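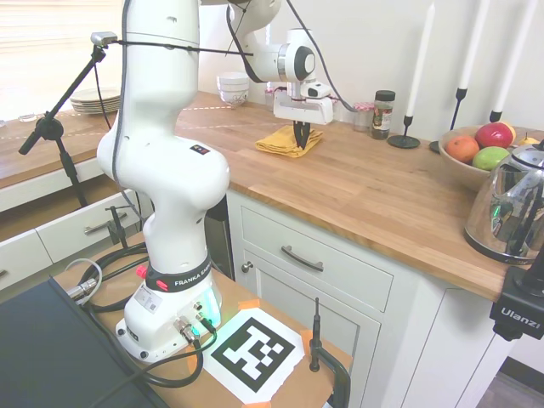 Franka arm over the yellow cloth, kitchen counter

From: Xiuying Xia
To: Home Automation Talk list
Date: January 21, 2025
Subject: Re: Re: can they fold a towel yet?

Hi all,

Vsevolod asked a fair question and it sat for a while, so I'm going to have a go at it. His message first, trimmed a bit:

> On the list, Vsevolod Savchuk wrote:
>
> I keep seeing clips where a robot does the laundry, and my sister
> now thinks I can get one for our mother by summer. Mom is fine
> with cooking, it's the bending and folding and putting away that
> gets her. So for those of you who work near these things: can a
> machine fold a towel in a normal house yet? I don't mean a
> lab table with one towel on it. And if it can't, what
> should I tell my sister?
>
> Also, does anybody still have the Rundell reacher grabber list?
> The link in the archive is dead.
>
> Vsevolod

Short answer for your sister: no, not by summer, and please don't let her put a deposit on anything!

Longer answer. I've been hanging around towel work for a good while now (the pictures in this message are all from one kitchen setup, a Franka arm bolted down next to the counter) and I've gone back and forth on it more times than I'd like to admit. A towel sounds like the easy one. It doesn't break, it doesn't spill, and if you get it wrong you can just do it over. My four-year-old nephew can do a passable job on a washcloth. But he has two hands and he can feel when he's picked up one layer or three, and that second part is where I've watched so many tries go sideways.
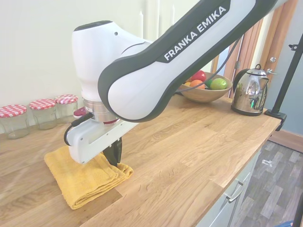

Fingers down in the towel, fruit bowl and kettle behind

Think about what you do with a folded towel when you want to shift it to a shelf. You slide your fingers under, thumb on top, squeeze a little, lift. If the top layer starts to slip you feel it and squeeze more. A two-finger gripper coming straight down has to pinch the cloth from above, and then it's a guess how many layers came along. Too shallow and you get one flap and the whole fold opens up on the way. Too deep and you're pushing on the countertop, and the arm stops and sulks until somebody clears the error.

Guangming Dong did a run of tries at the Osto workshop last year, same towel over and over, more than 40 of them in an afternoon. He told me the arm got pretty decent as long as he put the towel down the same way every time. Then he turned it a quarter turn and it was like starting from scratch. I do think that's getting better, the newer stuff copes with turned towels much more than it used to. Still, your mom is not going to square up her towels for a robot, and if she's doing that she may as well fold them.

The other thing is seeing. From across the kitchen a folded towel is one yellow lump, easy to find. Get right up close and it's a different animal. 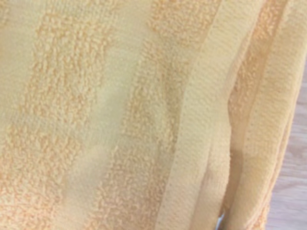
Close-up of the towel: loops, woven border, folded layers on the right

Try picking out which ridge is the edge of the top layer and which is the one under it. I can do it if I squint. All the folds are the same color, the shadows between them are thin, and the border runs along looking very much like an edge when it's only the woven hem band. Peiyu Zeng, who knows far more about the vision side than I do, says she'd take a striped dish towel over a plain bath towel any day (I went and bought stripes after that, no regrets).

And then there's everything else on the counter. I like that people are trying this with real clutter around, because that's what a kitchen is. Bowls, a jar, candles, the kettle you never put away. A person reaches past a candle without thinking. An arm has to be told, one way or another, that its elbow exists. 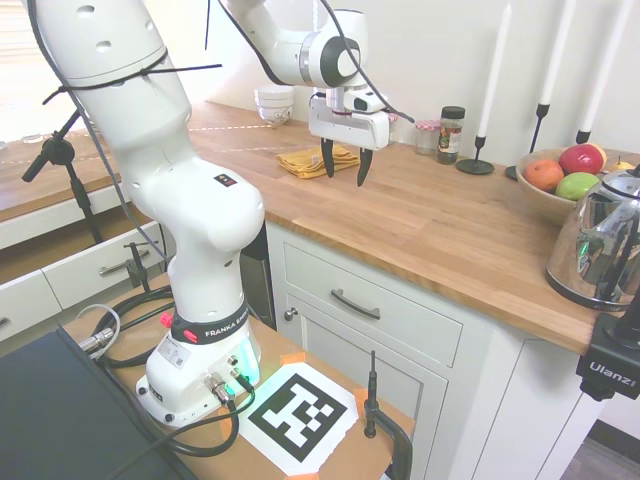
So what would I buy for your mother, Vsevolod? A waist-high table by the dryer, to start with. We got one for my aunt when she moved to Fadescombe and it took care of most of the bending, which was her real trouble too. Then open shelves at chest height for the towels so there's no stooping to put them away. Zhiqiang Yu on this list fitted pull-out baskets from Gaete for his dad and was happy with them; maybe he'll chime in with what he paid, I remember something like 300 but don't hold me to it.

If your sister wants a robot in the house, get your mom a robot vacuum. It's a boring answer but it does a chore start to finish, and you can pick it up and put it in a closet if she hates it.

I'd love to hear from anyone who has seen a towel folded AND put away by a machine in a home somebody lives in, with no one standing next to it holding the stop button. I haven't yet. If you have, tell me where and I'll go look!

I do have the Rundell list, by the way. It's a scan and too big for the list, so write me off-list and I'll send it over.

Xiuying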